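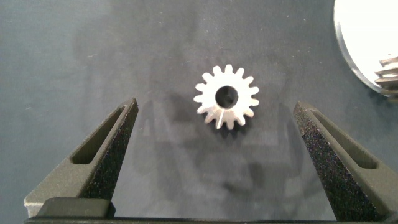 Figure 3. Small gear on the work surface between the open fingers, seen from the wrist camera. Part of a larger gear shows at the right edge.

4.2 House rules for recording a pick

I'll admit I didn't want written rules at first. We were five people in one room, and I figured we'd all just do it the same way. Then Yuto Miyazaki and I compared our logs and found we didn't even agree on what a failed pick was (he counted a regrasp as a failure, I didn't!). So we wrote seven rules, and all 1398 trials in Table 2 follow them.

Rule 1 is the one people grumble about: fingers open, full stop, then save a wrist image before closing. Figure 3 shows the kind of view we mean, with a finger on each side of the part and clear space between them. Rule 2 says you don't nudge the part by hand once that image is saved. If you touch it, the trial is void and goes in the log as void — no quiet restarts.

Rule 3 took the most arguing. Ineke Brouwer wanted the finger pads checked after every trial, I wanted every 400, and we settled on 20. I still think that's a bit much for parts this small, but the check is quick and I've stopped complaining. Rules 4 through 7 cover speed limits, who may clear a stop, and how we name files in Tarholm, our logging tool; the full wording is in Appendix B.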